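Vesitz Walnut Ink Crystals, 31 g jar
Item 3520
$17.00
In stock
Add to cart | Save for later

Makes brown drawing and writing ink with plain water. For dip pens, reed pens, brushes and staining paper. Not for fountain pens (please, please not for fountain pens, more on that further down).

I've been drawing with this stuff for years and selling it for a bit less than that, and it's still the jar I reach for when I want to draw a tree. Or a shed. Or the dog. It's a warm brown that leans a little red when it's thin and goes nearly black when you've been heavy-handed, and you get everything in between from one jar, depending on how much water you use. I love that! Most of my sketchbooks from the last few summers are just this and a pencil.

The crystals look like very coarse ground coffee, a bit shiny, and they dissolve in warm water in the time it takes to find your pen. You'll also hear this called walnut ink in books and classes even though, like most of the crystals sold under that name, there's no walnut in it. The color comes from a peat-type earth. I keep the name because that's what people type into the search box, and because Gunvor Nygård, who packs it for me, already had the labels printed. If you want the real thing boiled down from husks, I don't carry it. It smells, it goes moldy, and I've ruined a good saucepan finding that out.

How strong to mix it

For pen work I use one level teaspoon of crystals to a quarter cup of warm water. Stir, leave it a few minutes, stir again, and try it on a scrap of whatever paper you're going to use. If it looks like weak tea, put in a pinch more. If it sits on the nib and won't let go, it's too thick - add water a few drops at a time.

For washes, go about half that. For tinting whole sheets to look old (maps, props, wedding menus, I've had all sorts of orders) you can go thinner still and do two coats. Two thin coats always look better to me than one strong one, and the paper cockles less.

Don't mix more than you'll use in a couple of weeks. There's no preservative in the jar, and once it's wet it can grow a fuzzy skin. A drop of clove oil holds that off for a while. Dry crystals keep pretty much forever as long as you put the lid on, so please put the lid on. In a damp room they clump into one big lump, which still works, you just have to chip at it with a fork.

Pens and paper

Any dip nib is fine. The Butari number 2 I sell is a good match, flexible enough to be fun and stiff enough not to spit, and reed pens look wonderful with it. Wipe the nib while you work and rinse it when you stop. I said no fountain pens and I meant it: the fine bits settle in the feed, and I can't refund a pen.

Paper makes a bigger difference than you'd think. On hard, smooth paper the ink sits up on top and stays wet long enough to push around. On soft watercolor paper it sinks in and dries flatter and duller. Cheap copy paper will feather. Suqin Bai, who bought four jars for her figure drawing group, tells me they use brown wrapping paper with white chalk on top, and I tried it and now I'm hooked too.

One thing I should say plainly - it isn't waterproof. You can lift it with a damp brush after it's dry, even weeks later. I think of that as the best thing about it, since you can draw a line, go back in and melt one side of it into shadow, but if you want to lay watercolor over your lines without anything moving, buy the shellac-based brown instead.

It's fairly good in the light but I wouldn't hang it in a south window. My own test strip spent from August to the next August taped to the glass and came out a bit paler and a bit yellower.

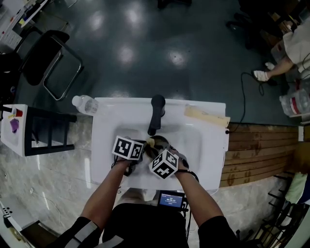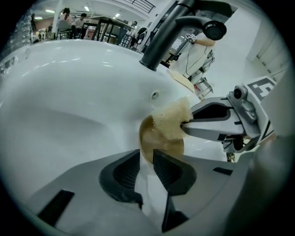

Puddles are where this ink gets interesting. Drop a fat bead of it onto smooth paper, leave it flat and walk away, and the color creeps out to the rim as it dries, so you end up with a pale middle and a crisp dark line all the way around. It's the same look as the brownish patch under the sponge in the second picture, see-through with the darker edges. I use it for pebbles, puddles, tree bark and the shadowy side of pears. If you don't want the line, soak up the extra with the corner of a paper towel before it starts to set, or soften the edge with a clean wet brush. Tilt the board and the dark gathers at the bottom of the drop, so try that for round things lit from above.

Things people write to me about

Will it stain? Cloth, yes, and quickly. Fingers for a day or so. Wear an old shirt, and cover the table if you like the table.

Can I mix it with other inks? With other water-based ones, mostly. A little Solberg blue-black turns it into a lovely cold gray brown. Don't put it in with anything shellac-based, it goes stringy.

Can I use it on wood? You can. Alvar Hedlund does picture frames with it and seals them with wax. It needs a sealer or it'll come off on your hands. Try the back first.

How long does a jar last? I draw most days and a jar sees me through a winter.

Is it safe for kids? It isn't sold as a children's product. The powder at the bottom of the jar is dusty, so mix it yourself and keep your face back while you're doing it.

What you get

One 31 g glass jar with a black screw lid and a small card with my mixing strengths on it. No pen, no brush. The jar is wide enough to get a teaspoon in, which took some asking.

Shipping

Packed in paper, usually out the door by the next working day. Jars that arrive cracked get replaced, just send me a photo and keep the box until you hear back.

Goes well with

Butari dip nib no. 2
Memville smooth drawing pad
Solberg blue-black ink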